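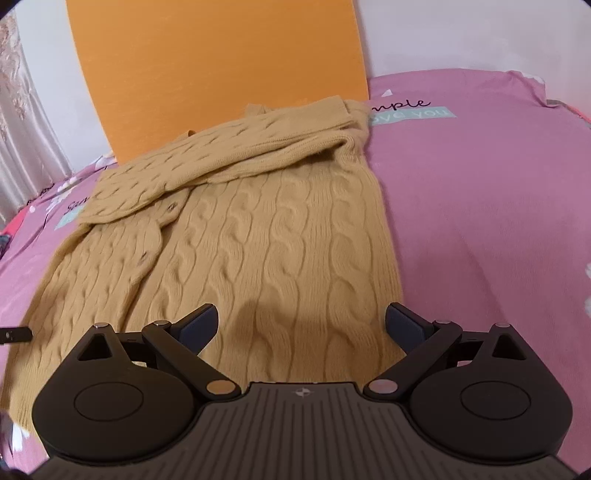
A mustard-yellow cable-knit cardigan laid out on a pink bedsheet.

Custer Winter Knitwear Collection Opens for Donations

Nov 5, 2024 – The Custer Community Clothing Exchange has opened its annual collection of sweaters, cardigans and other warm knitwear. Residents may bring clean items in wearable condition to the Exchange's main counter on Tureck Street during regular opening hours. No appointment is needed for donations that fit in 2 standard shopping bags. Larger donations should be arranged in advance through the front office.

The Exchange distributed 4,000 garments of all kinds during its last program year. Of these, 470 were knitted cardigans and pullovers, and the stock of adult sizes ran out well before the end of the cold season. The goal for the present collection is to place at least 100 additional adult cardigans on the racks before the winter distribution begins.

Cardigans are in particular demand. Many people who use the Exchange ask for a layer that can be worn indoors and opened or closed as needed, and staff at the Zemine Senior Residence have requested button-front styles for residents who find pullovers difficult to put on. Heavier patterns such as cable knit are welcome in any color. Children's knitwear is also accepted, although the supply in smaller sizes is sufficient at present.

Preparing items at home

Donors are asked to wash or air each garment according to its care label and to let it dry completely before packing. Knitwear that is packed damp cannot be accepted and must be discarded, as it may affect other items in the same bag.

A bed is a suitable place to check and fold a cardigan. The garment should be spread out at full length with the front facing up, so that the button band, cuffs and hem can be looked over. The Exchange recommends fastening the buttons before folding. This keeps the front edges even and makes a missing button easy to notice. A cardigan with one missing button will still be accepted. If a spare is available, it may be placed in a small envelope and pinned to the inside of the collar.

Once the garment has been checked, it should be turned face down and each sleeve laid across the back. The sides are then brought in and the hem folded up toward the shoulders. Thick cable knits should be folded once only and placed at the bottom of the bag, with lighter pieces on top. Please do not use hangers. The weight of a heavy knit can stretch the shoulders, and the sorting room has shelves for folded items only.

Small snags and light pilling are acceptable. Garments with large holes, strong odors or signs of moths should not be donated. Residents who are uncertain about a particular item may bring it to the counter, where it will be looked at and returned if it cannot be used.

Sorting and repair

Donated knitwear is sorted by size and weight on the day it is received. Items in need of minor work are sent to the Sutanto Mending Room, which replaces buttons, closes small seams and secures loose cuffs. The Mending Room has been in operation since September and is currently accepting gifts of yarn and buttons. Dark buttons in matching sets are especially useful, as they can be fitted to most cardigans – including those where the full set has to be replaced.

Bed linens

The Exchange reminds residents that sheets, pillowcases and blankets are not part of the present collection. Space in the sorting room is limited, and linens left at the counter will be returned to the donor where possible. A separate collection for household textiles will be announced in the new year. Printed and plain sheets will both be accepted at that time.

Receipts and distribution

A written receipt is available on request. It lists the number of garments received but does not assign a value to them. Donations are accepted until the shelves are full, and a notice will be posted at the Tureck Street entrance when that point is reached.

Garments from the collection will be offered free of charge to any Custer resident. Proof of income is not required. Each household may select up to 2 knitted items per visit – sizes and colors depend on the stock available that day.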